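Planning and Budgeting a Small Robot Work Cell
Lecture 4 — Notes for students
Course: Equipment Planning for Automation
Lecturer: Fiona Forsyth

These notes follow the lecture but they are not a full copy of it. Some points I said only in the room, and some points are here which we had no time for. Please bring the notes to the exercise hour, where Greer Ogilvie will go through the budget sheet with you.

1. Where we stopped last week

Last week we wrote a statement of need for a small cell. The task in our running case is simple to say: one arm, with one rigid tool, must push small objects over a flat surface to a place that is told to it. There is no grasping. The customer in the case is Trosavow, a small company which wants to study pushing before it decides whether its packing line needs grippers at all.

Several of you wrote in the homework "we need a robot" as the statement of need. Please do not do this. The statement of need says what must happen on the table, how often, and how well. The robot comes later, and sometimes it comes out smaller than you expected.

2. The arm is one line of the budget

When students make a first budget, the arm takes nearly the whole page, and then there is one line called "other." In practice the "other" is where the project loses its money and its time. I ask you to split it into these groups:

Base and table
Work surface
End tool and its mounting
Sensing (camera, mounting, cables, markers)
Objects or work pieces
Safety (stop button, floor marking, risk assessment)
Computer and software
Transport, installation, training
Spare parts and wear parts

You may leave a group at zero, but you must write the zero and write one sentence about it. A group that is missing and a group that is zero are different things for the person who approves the budget.

3. Base and table

The table must carry the arm when the arm moves fast and stops suddenly. Office furniture is not made for this. Ask the arm supplier for the forces at the base, and give these numbers to the table supplier in writing.

A table with a regular pattern of holes costs more than a plain one, but you can move a fixture in a few minutes without drilling. For a research cell I nearly always recommend it. For a production cell which will do one job for years, a plain plate drilled once may be the better choice. Check also the thread and the distance between holes before you order any clamp or plate. In our case, the first quote from Barbieri was for a table with a different hole distance than the adapter plate in the same quote. Both were good products and they did not fit together. Greer found it on a Thursday evening before the order was sent, and it was luck more than method. Now we have it on the checklist.

4. Work surface

Many people put the objects directly on the metal table. For pushing this is a poor idea, as the holes catch small edges, and the friction is not the same from place to place. A separate board on top gives an even surface, and it can be changed when it is worn or dirty.

Plan for more than one board. A board is a wear part. If the tool comes down too low, the board gets the damage and the table does not, and this is a very good thing to pay for. Write in the plan how the board is held, and if the bolts stay outside the area where the tool travels.
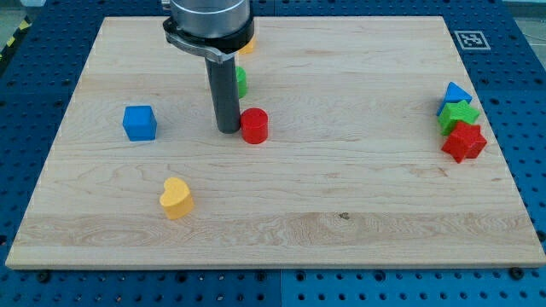 Figure 4.1. Pushing cell with a single rod tool, maple board on a perforated table, and colored blocks.

Look at the figure with the budget groups in your hand and try to put each thing in its group. The rod hangs from a collar with a clamp band, and the collar belongs to "end tool and its mounting," which students forget very often. The flat tag in the far right corner of the board belongs to sensing, although it is only printed black and white. The blocks are their own group. They come in different shapes and colors, and this must be decided before you order, because a camera that has to tell a star from a triangle needs another resolution than a camera that has only to find red.

Notice also how close the rod is to the red cylinder. If your end tool bends, or sits a little crooked in its clamp, such a distance is already too small to trust. So the question of stiffness is a budget question too. A cheap rod that must be measured again every morning is paid with somebody's hours.

5. End tool and its mounting

For a rod tool, the purchase price is low. What you should put in the budget is the following:

The rod itself, and at least one spare of the same length.
The adapter between the robot flange and the rod.
Time for measuring the tool point and entering it in the controller.
A tip that is kind to the surface. A rounded tip is a common choice.

If there is any chance that the project later needs a gripper, ask now about the connector at the wrist, the air line and the allowed load. You do not have to buy the gripper. You only have to avoid buying an arm which can never carry one. In the Trosavow case the customer said "never grippers" in the first meeting and "maybe in July" in the second meeting. Write such sentences down with the name of the person.

6. Objects

Objects seem to be the cheapest group and I see budgets with nothing there. But objects get lost, they get scratched, and their paint changes. When you then buy a new set from another seller, the blue is a different blue and your vision part must be tuned again. Buy two full sets from the same batch at the start and keep one closed in a cabinet.

Objects with the same shape in two colors, or the same color in two shapes, are useful for testing. Objects with points or corners behave very differently under a push than a cylinder does — plan test time for each shape, and do not plan one time for "blocks."

7. Worked numbers for the exercise

We use these numbers in the exercise hour. They are the course numbers, so please do not take them as market prices.

Table with hole pattern, quote from Barbieri: 2799 dollars
Board, cut to size, with bolts: 252 dollars each
Number of boards for the first year: 4
Delivery time for the table: 9 weeks

The boards together come to 1008 dollars, and table and boards come to 3807 dollars. Some of you will find that boards are a surprisingly large part of this. That is correct, and you should be ready to defend it. The person who approves will ask why you need so many pieces of wood. A good answer names the wear, the change time, and the cost of one day when the cell is standing still. A weak answer is "to be safe."

The delivery time goes in the plan and not in the budget, but it decides when the money is spent. If the arm arrives long before the table, the arm's warranty is already running while it stays in its box. Ask the supplier if the warranty can start at installation. Statenance, the service partner in our case, agreed to this after one short email. It cost nothing to ask.

8. Safety and floor space

Measure the room before you compare tables. You need the reach of the arm, a margin around it, and a way for a person to walk past. Floor marking is cheap, but the space inside the marking is not, since nothing else can stand there. In many companies the floor area is charged to the project each month, so find out the rate.

The risk assessment must have hours in the plan and a name next to it. If it is done by an outside firm, get the quote early — they are often busy for weeks.

9. Common mistakes from earlier homework

Quotes compared without checking if transport is included.
Camera in the budget, camera mounting not in the budget.
Software license written as one payment when it is yearly.
No hours for calibration, or calibration only once.
A spare part list copied from the supplier with no thought about which parts will really wear.
Currency and tax not written on the sheet.

10. Homework

Read the case text "Drernudska," which describes a cell where the arm was bought first and the task was decided afterward. Then do these tasks.

Write a statement of need for the Drernudska cell in no more than half a page.
Fill the budget sheet with all groups from section 2, with zeros where they belong.
Mark the three lines where you are least sure of the price, and write which person or company you would ask.
Make a simple time plan in weeks. Show the date of order and the date of arrival for the arm, the table and the board.

Send the sheet to Greer Ogilvie before the next exercise hour. Handwritten plans are accepted if they can be read. Next lecture: comparing quotes, and how to write an acceptance test before the equipment is ordered.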